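The slow hours are the good hours

I work since two years with people who gather examples for learning robots, and I want to defend something that many of my colleagues find boring. I mean the bad takes, the hesitations, and the time between one example and the next.

At Fleltmont, where I began, we were paid by quantity. A good day was 600 examples. The operator put on the gloves, the robot copied the hands, and the same part went from the same place to the same place until lunch. The charts of that time looked very nice. Then the model was trained, somebody moved the shelf by the width of a hand, and the robot reached for the place where the shelf had been before.

I don't say this to laugh at Fleltmont. I was one of the operators and I was proud of my speed. But speed teaches an operator to remove everything from the work that is not the shortest way. You learn to put the part down so that the next take will be easy. You learn which angle never fails. After some weeks your examples are almost copies of each other, and the system that learns from them knows only your habits.

In February I moved to a smaller project, called Hona, and there Nivaldo Teixeira had a different rule. Each operator had to change the task a little before each take, and had to write one line about what was changed. "Tray turned." "Sole standing, was lying." "Box nearer to the left." It took a long time. In our first period we collected 382 examples, and the people who paid for the project were not happy with this number. I was also not happy. I thought he was wasting us.

I changed my opinion when I read the lines again. They showed me which things I had never changed, because my hands did not like them. I had never placed a shoe sole at the far end of the shelf, where the arm must stretch. I had never let one lean on a box. These are exactly the positions that a real workplace will give to the robot in its first hour, and I had protected the robot from them without wanting to.

There is a serious argument against me, and I heard it many times from a friend at Geagea. She says that variety comes by itself when the quantity is large enough, and that one line of text for each take is a cost which grows forever. She is partly right. With many sites and many operators, the differences between people do some of the work. But most groups do not have many sites. They have one room, two or three operators, and furniture that stays in its place for months. In such a room quantity only makes the same example heavier.

The second argument is about failed takes. Many teams delete them the same evening. I think this is a mistake - a hand that misses the edge of a tray, stops, and comes back has shown something which a perfect take cannot show. We kept 7 of such recoveries from one morning, and I would not exchange them for a full day of clean ones. They should be marked clearly, of course, so that the training can treat them in another way.

What I ask is small. Pay operators for the hour and not for the take. Let them decide what to change, and read what they write. When somebody new comes to the room, show them an awkward start position before the easy one, so they don't believe that the easy one is the normal one.

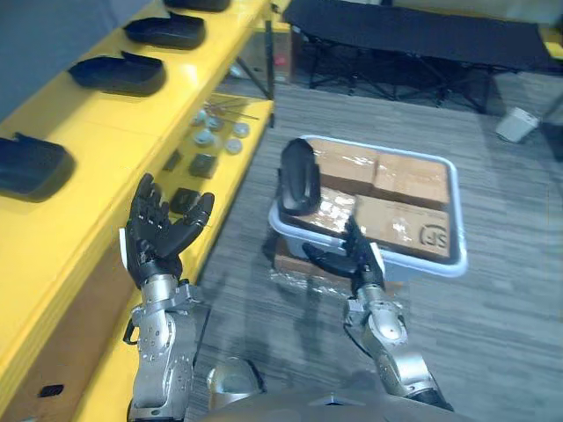

What the operator should be told

At Milley the operators were never told what the model had learned from them. I find this strange. A person who gives examples all day is a kind of teacher, and a teacher wants to see the homework. Let the operator watch the trained robot for one hour each month, also when it does badly. The next takes will be different, and no written instruction can do the same.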